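Triltach staff newsletter
Sorting line news

By the time you read this, the Arriaga arm in Shed 2 will have been with us since December, and people have stopped waving at it. For those who work upstairs and have only heard the rumours: we have one robot, it sorts bottles and cans into bins, and it has not taken over the building. It has taken over the corner by the radiator, and feelings about that are still raw.

The early shift used to do all the small glass and cans by hand, with gloves that Brarisberg has been promising to replace for as long as I have worked here. Now the arm does the practice loads while one of us stands by with the stop button and a cup of tea. The official title for this is "cell attendant". I have been a cell attendant for 27 shifts and would describe it as minding a very strong toddler. 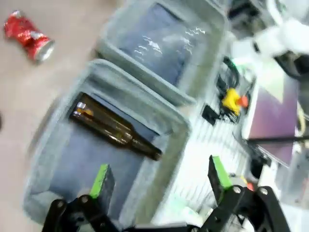 My own job has changed more than I expected. I came here to pick, and I was quick at it. These days I spend half the morning writing down what the arm picked, what it dropped and what it thought about for a long time before leaving alone. Brown glass in the grey bin goes in my log under "glass, amber", and a crushed red can lying out on the floor goes under "cans, elsewhere", a heading I had to add myself in the first week. The form from Sorkar had no box for elsewhere. It has one now, and I am told it will be in the next version, so that is my mark on history.

What do we gain? Fewer cuts, for a start, and my shoulder has stopped clicking when I reach for the top shelf. What do we lose? The talking, mostly. Four people round a belt will get through a whole divorce before break. One person and an arm will not -- I have tried, and it is a poor listener.

Pay stays as it was for anyone who moves across to attending, and there is a small extra for those who pass the safety course. Baldur Kirkegaard is running the next one and has 14 places. He would like me to say that the course is interesting. There are biscuits.

If you want to see the arm at work, come down after the morning break and stay behind the yellow line. Please don't bring it things to try. We know who left the teapot.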